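Speaker notes, 10 May 2018
Fasil Adugna, Prureo
"Do it like this": teaching by hand and by remote
Slot is 30 minutes including questions. Aim to stop talking at 25 past.

Opening (title slide up, don't read it out)

Start with the kitchen drawer. Everyone has one. Ask who has ever tried to explain to a teenager, over the phone, where the cling film is and how to get some out without ruining the roll. Wait for the groan. Then: now do it in code.

I spent most of March on the packing bench at our Zisberg site, writing down what a person does when they pick up a box and put it in a tray. I had 15 pages. Page one was about wrists. The robot followed my 15 pages faithfully and put the box on the floor.

Pause. Sip of water. (Put water on the lectern beforehand. Last time I mimed it.)

Part one: three ways to show a machine something

Keep this brisk, half the room knows it.

First, grab the arm and push it about. Works nicely on a light arm with the brakes off. Works less nicely when you're leaning your whole weight on the elbow and the elbow has opinions. Also your own body ends up in every camera view, so the robot learns that boxes are generally found near a man in a jumper.

Second, remote control. You sit at a desk with a pair of handles and the arm copies you. We did this with the Marwat rig for a good while. It's the honest option, because whatever the arm can't do, you can't do either. It is also slow. A job that takes me a breath by hand takes long enough at the handles for my tea to go cold. Tell the one about Palletti's visitor who apologised to the arm. Skip if running late.

Third, take the gripper off the arm and carry it. Same fingers, same camera, my hand on the other end. You walk up to the thing, close the fingers on it, move it, let go. No arm in the room at all if you don't want one.
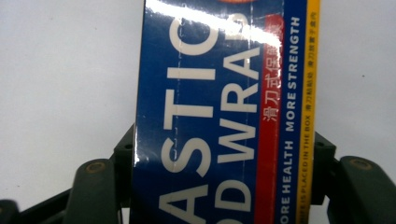

Why not just film people's bare hands?
Because a hand has too many ways of being clever. It rolls a thing on the fingertips, tucks it against the palm, steadies it with a little finger. Two stiff fingers can't copy any of that. If I hold the tool while I show the task, I'm stuck with the same two fingers, and I have to find a way that works for them.

Somebody always asks that one, so get it in early and look generous.

Part two: what I got wrong (the bit people remember)

Go slower here.

I was too good at it. After a week I'd got smooth, every grasp dead centre, and we trained on that. Lovely. Then the box was a finger's width out of place and the robot had no idea what to do, having never once seen me miss. So we started showing it recoveries: come in crooked, stop, back off, try again. My dignity did not enjoy it. The results did.

Labels. Glossy cardboard under a ceiling light gives you a white stripe across the print, and the stripe moves when you do. We wanted to dim the lights. Don't. The lights will be on when the robot goes to work. Turn the box, stand somewhere else, show it again with the glare in a different spot.

Speed. People hurry as lunch approaches. You can see it plainly in the recordings. The robot learned to be hasty for no reason, at all hours. We now do short sessions and swap over.

Part three: numbers, one slide only

90 demonstrations from me alone: fine on my bench, hopeless on the next one along.
90 shared out between colleagues of varying heights and patience: worse on my bench, much better everywhere else.
Say clearly that this is one task in one building. Someone from Palletti will be in the second row and will say it if I don't.

Close

By hand for reach and variety, remote control for checking what the arm can really do. We use both and grumble about both. If you're starting out, spend your first day on bad grasps and save the pretty ones.

Thank the Zisberg bench crew. Leave the contact slide up. If there are no questions, ask the Palletti man what he thinks of remote handles and sit down.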